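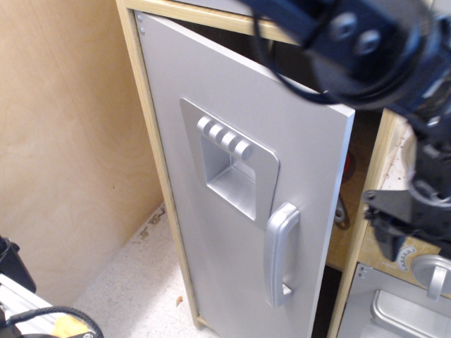 The question of attention has occupied a good deal of contemplative writing, and it is commonly treated as a private matter. A person sits down, closes the eyes and watches the breath. What passes between that person and everyone else is left for another chapter. I wish to suggest in this post that attention is held in common far more than it is held alone, and that much of what we call inner life is made in company.

Readers who have followed these pages since the Werkholm retreat will know that my own practice began in solitude. For several years I considered this a strength. I rose at five, I kept my hour, and I recorded each sitting in a notebook. When I read those notebooks again in December, I was struck by how little they contained. Page after page reported that the mind had been restless or that the mind had been calm. There was no mention of my sister's illness, although she was ill for most of that period, and none of the neighbours whose voices came through the wall.

It would be wrong to conclude that the practice was wasted. Silence has its uses, and a person who cannot bear fourteen minutes of it will find many other things hard to bear. Yet silence kept as a possession begins to resemble any other possession. It must be guarded. The door is shut on the child who wishes to ask something, and the telephone is allowed to ring.

The older traditions appear to have understood this danger. Their silence was shared, timed by a bell that one did not ring oneself, and broken by a meal that someone else had cooked. The individual was placed in a rhythm which he had not chosen. In our own circle at Cernance we have tried to keep something of that arrangement. We meet on Saturday mornings in a room above the old Szűcs bakery, and 25 of us may be present when the weather is fair. There is no teacher. One member opens with a reading, we sit together for 37 minutes, and afterwards anyone may speak. 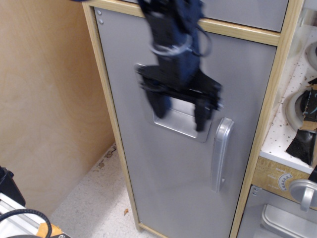 Raimonds Grīnberga has written to me that he cannot accept the whole of this argument, and that for him the presence of others in a room is a kind of noise, even when they do not stir. He adds that he has never felt closer to other people than when he was quite alone in the hills above the reservoir, and he asks whether a circle may not become as comfortable a hiding place as a locked study.

I have given his letter some thought. The objection is a fair one, and I do not believe it can be fully answered. A group may certainly fall asleep together. It develops its own phrases, its own approved feelings, its own way of lowering the voice. I have heard myself do it. Where I would differ is on the matter of the hills. The closeness he describes there must have been closeness to someone, and those people had at some point to be met, listened to and put up with. Solitude drew upon what company had already laid down.

There is also the plain matter of correction. Alone, I may believe for months that I have become patient. In the circle this belief seldom survives the opening reading, particularly when the reader has chosen a long passage and reads it slowly. I say this with affection — and with some knowledge of how I read myself.

What, then, should be asked of a person who wishes to begin? I would ask for very little. Let the first practice be to hear another person to the end of a sentence without preparing one's own. Let it be done at the kitchen table, at the shop counter, in the queue. It will fail often. The failure is worth noticing too, and may be noticed without any special posture.

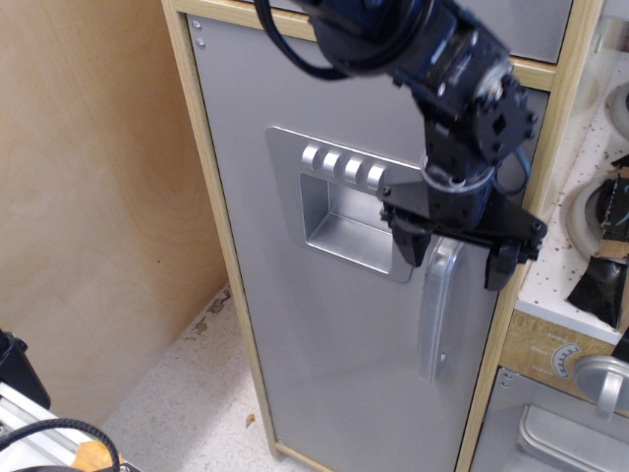

The silver door and its upright handle.

A word on reading matter, as several correspondents have asked. The small pamphlet issued by the Fludeo press, on listening as a form of prayer, remains the text to which I return most often. My copy has lost its cover. The chapter on interruption may be read by itself, and I would recommend it to anyone living in a full household.

The circle will continue to meet through the winter at the usual hour. Those who arrive after the bell are asked to wait on the landing until the reading has finished, and then to come in.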